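Workshop Notes > Teaching by Hand > Putting Things Away

Putting the Blocks Back: A Month of Teaching Two Arms by Remote Control 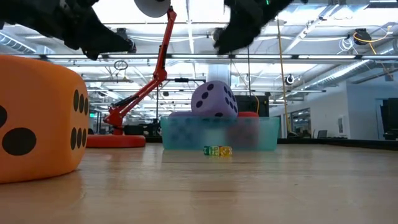

Mornlow, 25th March

It has been my intention for some weeks to set down an account of the tidying task, as several readers have written to enquire how it is progressing. I do so in a personal capacity. The views expressed are mine, and the errors certainly are.

The task is simple to state. A number of soft and hard objects are placed on the table, and the two arms are guided by a person, from a distance, to put them into the teal bin. The person sits at a pair of hand controls and moves them; the arms follow. Every movement is recorded, and the recordings are afterwards used to train a model which will attempt the same work without a person at the controls. At the time of writing we hold 565 recordings which I consider fit for use. The target agreed with Danura, who are paying for the bench time, is 3928.

The choice of objects was the subject of more discussion than I had expected. My colleague Ikhsan Chong proposed the large foam dice at the outset, and I opposed them. It was my view that they were too big for the bin and would teach the arms very little. I now accept that I was mistaken. A foam die may be squeezed at a corner, or pressed between both grippers and lifted, and these two methods call for quite different movements of the wrist. The person at the controls must decide between them early. A die which has been set down badly will rest on the rim of the bin, and the operator must then judge whether to push it, lift it again or leave it. We have asked our operators to correct such cases within the same recording. A model which has only been shown tidy work has no means of recovering from untidy work.

The small alphabet blocks present the opposite difficulty. They are of little consequence beside the dice, and an operator who has become used to the large objects tends to arrive too quickly and too low. We therefore require that the blocks be approached from directly overhead, and that the gripper be brought to a full stop before it closes. Lotte De Smet, who has made the greater part of the recordings, places the blocks side by side at the beginning of certain runs. It is harder to pick one from a row than to pick one standing alone, as the neighbouring block is easily knocked. She has asked that a larger share of the runs begin in this way, and I have agreed.

I should like to record the present rules for operators, as they have changed since my last entry:

Each run begins with both grippers raised clear of the objects.

The large objects may be moved in any order. The blocks are to be left until the operator has a clear path to them.

If an object falls to the floor, the run is stopped and marked as incomplete. It is not deleted.

No operator is to work at the controls for longer than 45 minutes without a rest.

The final rule was introduced following a review of the recordings made late in the day. The movements in these were noticeably shorter and more hesitant, and there was a habit of opening the gripper before the object had been brought over the bin. Such habits are learned by the model as faithfully as the good ones. Ikhsan has removed the worst of them, although he and I do not yet agree on where the line should be drawn. He would keep anything which ends with the object in the bin. I would be stricter.

On the matter of the table, I have received two suggestions that the polished surface be covered with a plain mat. The reflections of the ceiling lights do move about as the viewpoint changes, and an orange die produces a faint orange patch on the wood beneath it. I have decided to leave the surface as it is for the time being. The model will be expected to work on ordinary furniture, and ordinary furniture is often shiny. Should the results prove poor, a mat will be tried in May and the two sets compared.

As to results, these are early. A first model was trained on the recordings available at the beginning of this month. Of eight attempts with a single foam die, it completed five. With the blocks it did not complete any, although it reached for the correct block on most occasions and closed the gripper a little to one side. I regard this as a fair reflection of the recordings, in which the blocks were at that time greatly outnumbered. The next model will be trained with a more even share.

The hand controls themselves are to be replaced. The present pair, supplied by Domex, are heavy, and Lotte has reported soreness in the left wrist. A lighter pair from Gunawan is on order. Changing the controls partway through a collection is not something I would ordinarily permit, and I shall be keeping the recordings from the two sets apart until I am satisfied that they may be joined.

Filed under: Robots at the bench, Remote control, Slow progress

3 comments

Pemberton_R wrote:
Thank you for a most useful entry. May I ask whether the incomplete runs are used in training at all, or simply stored?

The author replied:
They are stored only, for the present. Ikhsan wishes to use the portions before the fall, and I have asked him to prepare a short trial.

marguerite k wrote:
I would side with Ikhsan on keeping the messy ones. We threw out a great many on our cup-stacking work and had to record them all over again.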